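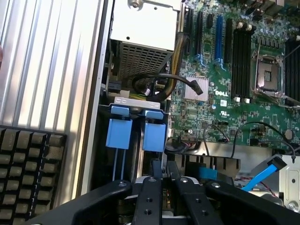 Gripper's eye view of the old Dell. Teleop day 2!

So the task is pulling a connector inside a workstation case, and I'm the one driving. Solveig Nyberg set up the Flidex leader arm for me and then went to lunch, very trusting of her.

You move the little arm, the big arm copies you, it all gets recorded. Easy on a table with blocks. Inside a case with cables looping everywhere? I was sweating!

Biggest thing I learned is go slow on the way in. My early demos were all fast swoops and Kristaps Paju threw out 14 of them (fair). He wants every approach to look boring.

Also the wrist view is great up close, but I keep misjudging depth. I've started lining up the screw heads near the fingertips with whatever I'm reaching for and that helps a lot.

We're at 376 keepers now. Goal is 2,000 by May, so my elbow and I will be busy.

If anyone has a good trick for flat ribbon cables please send it, those are next on the list and I'm dreading them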